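Fludside Drornden Washbasin, Gloss White

If your mornings go anything like ours, the bathroom sink is where the whole household ends up at once, elbows and all, and a basin with nowhere to set anything down gets old very quickly. The Drornden was drawn up with that in mind. It has a wide flat rim that goes all the way along the back, and a roomy rectangular bowl you can get both hands into without knocking your knuckles.

We sell it on its own or with the Chala pull-out faucet, whose hose makes rinsing out the corners (or washing your hair in a hurry) a good deal easier. Most people take the pair, and we think they look lovely together — white on white, with a soft rounded spout.

The rim holds a bottle and a toothbrush cup side by side, with the faucet at the corner, and the bowl stays free for whatever you happen to be washing.
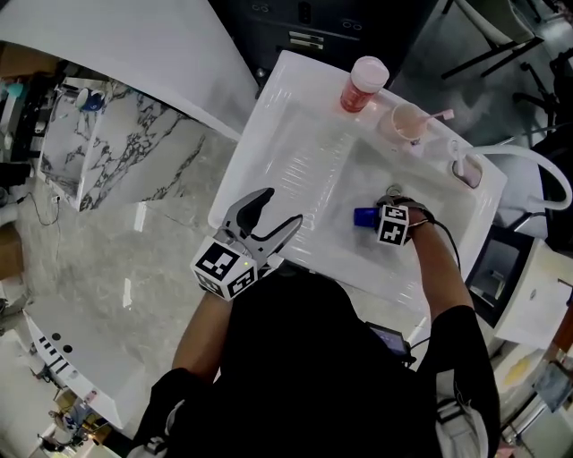
Sizes and prices

Drornden basin, gloss white: $1,113
Drornden basin with Chala faucet: $1,458
Guarantee on the basin: 5 years
Delivery: 4 weeks from order, a little longer in April

Looking after it

A soft cloth and a drop of dish soap will do for every day. Please keep scouring powders away from the gloss, and if you have hard water, the Fluvik descaler we keep in stock is gentle enough to use on the faucet as well.

Questions about fitting it to your own counter? Ask for Mitiku Shiferaw at the Fludside showroom — he has one at home and is always happy to talk it through, and he'll gladly look over a sketch with your measurements on it before you order.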